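Bin Sorting for Packaged Dry Goods: Notes on the Revised Packing Procedure

Nov 20, 2023

The dry goods line at Kitholm closed the last count period with 3,114 units received and 2,856 packed out. The difference was stock held back at the bench, and most of it was instant noodles in flexible packets. Bergþóra Oddsson and Kiros Abdella reviewed the bench procedure and rewrote the section that covers soft-packaged goods. The main changes are set out in this item. The full procedure is in the binder at the packing desk and replaces the February version.

Noodle packets are harder to pack than their weight suggests. The block inside is rigid and brittle, and the film around it is loose at both ends. Two packets laid flat on each other will slide when the bin is tilted. A packet stood on its end seal will fold over and take up more room than one lying on its face. Cartons and cans do neither, and the old procedure was written for cartons and cans.

The first change concerns bin size. Small open bins are now used for all packets at the sorting stage. The deep totes stay in use for cans and jars only. In a deep tote the lower packets carry the load of everything above them, and the blocks break at the corners. Breakage does not make the product unusable, but receiving sites have asked for whole blocks where possible, and a bag of crumbs is slow to hand out.

The second change is to bin color. Color now marks the stage of work and has no connection to flavor or brand. Under the February version, color stood for product type, and this failed whenever a type arrived for which there was no bin. Staff then used whichever bin was closest, and the label on the shelf no longer matched the contents. The assignment of colors to stages is posted at each bench. Bins do not change stage during a shift. A bin that has to be reassigned is emptied first and checked for loose seasoning sachets.
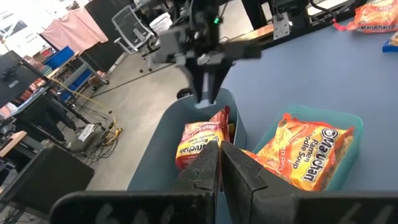

Packets of the same brand often differ only in the flavor band, so sorting by the main color of the wrapper is unreliable. Maruchan ramen is the usual case. The flavor name has to be read on each packet before it is placed. Where a packet lands face down, turn it over. Orientation in the bin does not matter at the sorting stage, and time should not be spent aligning logos. Orientation is corrected once, when packets go into the outer carton.

The third change deals with loose items on the bench. Anything on the table and outside a bin is treated as unsorted, even if it was sorted a minute earlier. This applies to snack bags as well as noodles. Snack bags contain a good deal of air and should never go under noodle packets. They are placed last or kept in a separate bin. Straps, ties and strips of torn outer wrap are to be cleared before the count, as they catch on bin rims and pull packets out when a bin is lifted.

Outer cartons are packed in layers, with packets flat and their end seals facing the short sides of the carton. A layer should fill the base without bending any packet. If a gap remains that is narrower than a packet, fill it with folded paper. Do not turn a packet on edge to close the gap. The maximum height is 7 layers for standard noodle packets. Mixed cartons are allowed, provided that each layer holds one flavor and the flavors are written on the carton in order from the bottom up.

Count sheets are filled in at the carton and no longer at the bin. Abdella compared the two methods over 600 packets and found that counting at the bin recorded some packets twice, usually those moved between bins after a misread flavor. Counting at the carton adds a short pause to each layer. No other slowdown was recorded.

Split packets go to the bench supervisor. A packet is split if the film is open at any point, including a pinhole at the end seal. Crushed packets with intact film are packed as normal, in the top layer. Oddsson asks that split packets not be taped. Taped film was found in two cartons from the last period, and both had to be unpacked completely.

Bins are wiped with a damp cloth at the end of each shift and stacked upside down on the shelf under the bench. Seasoning powder collects in the bottom corners and becomes sticky if left. Cracked bins should be set aside with a note giving the bench number. Replacements are ordered monthly, and requests should reach Abdella before the order is placed.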